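4. Beds as Holding Surfaces

4.1 Why the bed

Most work on household clutter looks at kitchens, hallways, the so-called drop zone by the front door. The bed gets left out. People treat it as furniture for sleeping and the literature mostly follows them. But in our diaries the bed came up again and again as the place where things land in the daytime, and where tidying of the rest of the room starts from. We call it a holding surface: a flat area that takes objects for a short time while somebody decides where they go.

The material in this section comes from the Plutetti diaries, 25 households, each keeping a written log of one bedroom for 14 days in July. Entries were short, often just a line. In total 2,033 entries were coded. Coding scheme is in the appendix, the earlier version (Pacheco's) was dropped after the pilot because it had no code for food packaging at all, and food packaging was everywhere.

Bed is large, flat, waist height or a bit lower, and in a small bedroom it is often the only clear horizontal surface left. Desks fill up. Nightstands are tiny. Floors are used but people don't like admitting it. One participant in the Garba building wrote "desk full so bed" on six separate days, no other comment.

4.2 What lands there

Four groups, in order of how often they were logged: clothing and other cloth; food and drink packaging; small carried items (keys, chargers, gloves, pouches); paper. Clothing was expected. Packaging was not, at least not at this level. We had assumed that cartons and wrappers belonged to the kitchen story and would show up in the bedroom only as an exception. They don't. Snacks get eaten at the desk or in bed and what's left over joins whatever else is on the cover.

Mixed piles are the interesting case. A pile that is all clothing is sorted quickly, participants know what to do with it (drawer, hanger, wash). A pile with cloth and packaging together takes longer and gets put off more. The two kinds of things leave the room in different directions, and a person has to make the split before any carrying can be done. Several diarists described a first pass in which nothing left the bed — they only pushed things into smaller groups.

Cartons deserve a note of their own. Full or empty matters a lot for where they go, and it often can't be judged by looking. In the logs people report picking a carton up to check the weight, then setting it back down if it still had something in it. So a carton can be handled two or three times before it moves anywhere. Wrappers are easier: flat, light, obviously trash to most people, although one household saved the foil kind for a craft box and coded as "keep".

Figure 4 shows a mixed group of the sort discussed here, on a made bed with the pillows up against the headboard.
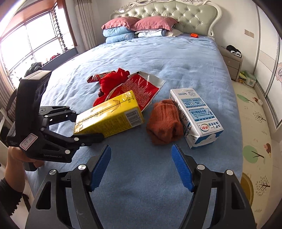 Figure 4. Packaging and cloth items together on a light blue bed cover. A yellow beverage carton lies on its side near a crumpled snack wrapper and a red cloth; a folded knit glove and a white and blue milk carton are to the right.

Two points about Figure 4. First, the bed is made. The group sits on top of the cover and the bedding is kept apart from it, pillows stacked and a quilt folded up at the head end. This matches what we see in the diaries, where making the bed and clearing the bed are logged as seperate jobs and the first is done even when the second isn't. Second, the glove. It is the sort of item which our coders argued over most. A knit glove is clothing by any normal reading, but in July nobody is wearing one, and a single glove has no obvious drawer. We coded lone gloves as small carried items. A case could be made the other way.

Cloth was also found on the surfaces next to beds, not only on them. In the same figure there is a black cloth item on top of the gray nightstand and dark clothing along the windowsill. We did not code windowsills in the diaries (no column for it on the log sheet, our mistake) and the spread of cloth around the room is probably undercounted because of this.

4.3 Sorting order

Participants were asked to write down what they moved first, next, last. Not all did. Where order was given, the usual sequence was trash out, then large cloth, then small cloth, then the leftover odd things. The odd things are where it stalls. Pens, a single earring, a lid. Tidying "finished" in the log often meant that these had been moved to the nightstand, so a holding surface had been emptied into a smaller holding surface.

The exception was households with a bin in the bedroom. There, trash did not come first, it was done in bits as the person went along. We had hoped to compare bin and no-bin rooms properly but only 4 of the rooms had a bin, too few for anything but a remark.

Some people worked from the edges in, others cleared the pillow end first so that at least the bed could be slept in. The pillow-first approach was more common on late entries. On a few nights the pile was just moved to the chair, and moved back to the bed in the morning. We logged these as transfers and not as tidying. Reviewer at the Vetirer workshop objected to this and said that moving is a form of tidying from the point of view of the person doing it. Fair. We've kept the split for now but report both totals in the appendix.

4.4 Containers and the second trip

A tray or basket changes things. The Jatgate households were each given a shallow tray for the second week, with no instruction on what to do with it. Most put it on the bed. Small items went into it, also packaging, also in one case a whole folded towel. When the tray was full it was carried out and sorted somewhere else, usually at the kitchen counter. So the deciding was moved out of the bedroom. Diaries from that week have fewer entries per day but longer ones.

Without a tray, people carry by hand, and hands limit what goes. Cartons take a whole hand if they still hold liquid. Wrappers get stuffed in a pocket, or into an empty cup. Folded cloth goes over the arm. Diarists mention a second trip far more often when a pile had both cartons and cloth in it, and second trips are the ones that don't happen. "Took the cups. Will get the rest." The rest was still listed two days later.

The soft surface is part of this as well. Upright things tip on a mattress when somebody sits down or pulls the cover. Participants complained about drinks on the bed and kept putting them there anyway, mostly lying down if sealed. No spills were logged for sealed cartons. Opened ones, different matter — see the incident list, table A3.

4.5 Limits

Self-report, obviously. People wrote entries at the end of the day and forgot things, small wrappers esp. A log also makes you tidy, two participants told us at the exit interview that they cleared the bed so as not to have to write it all down. One month, one season, so winter clothing is almost absent and a heavier pile in cold months is likely. Bedrooms shared by two adults were logged by one of them only, whoever signed up, and the other person's objects tend to appear as "not mine" with no further detail.

Codes were assigned by two people and disagreements talked through. Most of these were about cloth: is a folded quilt at the end of the bed an object on the bed or part of the bed. We settled on part of the bed if it's used there at night and an object if it is only stored. Where the diary didn't say, it was left uncoded.

The next section takes the transfers by themselves and follows single objects from the bed to the last place they were logged.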